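Posted in August by the Draltdale bench team
8 comments | 5 shares

Section 5: Setting up the Haltgate strip-down kit for desktop PCs

The Haltgate brochure says the arm will be taking computers apart "within the hour". Ours took until Thursday. The maker's own set-up sheet skips several steps, so use this one.

Before you start

Unplug the PC and take off the side panel by hand. The kit is sold as doing the whole job, but the panel is left to you, and so is any screw with a chewed head.

1. Lay the case flat on the slatted table with the open side up. Push down on each corner. If it rocks, turn off the arm and pack the low corner.

2. Set the fixture plate to the left of the case and fix it down. Leave a hand's width between the two.

3. Load the case profile that matches your model. Haltgate lists 200 profiles. Plenty of them are the same case under another name, so check the measurements yourself.

4. Set the speed to 5 for the first run. Ignore the default.

5. Bring the gripper down on the drive side of the case and stop it above the wall. Check by eye that the fingers will clear the metal on the way in.
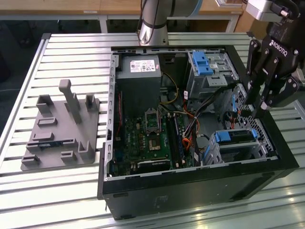
Fig. 5.1 Open tower on the slatted table, fixture plate to the left, gripper at the drive side.

6. Teach the blue latches first. They are easy to tell from the grey metal round them, and the vision software copes with them better than it does with anything else.

7. Move any loose cable away from the gripper's path. The manual claims the software "sees and avoids" wiring. We would not rely on it.

8. Run one part only, then press Hold and look at where the arm thinks it is. If the position shown is out, go back to step 3.

CAUTION: Keep hands out of the case while the arm has power, even on Hold. Hold stops the program. It does not cut the power.

CAUTION: Do not let the arm pull on a power supply that still has its cables plugged into the board.

Note: The service plan from Trastilwood promises 3,000 cycles before the finger pads need changing. We have found no test behind that figure. Look at the pads every week and change them when they look worn.

Note: The Ventura add-on for memory modules has its own set-up and is not covered in this section. Get the basic kit working before you pay for it.

Section 6 deals with error codes.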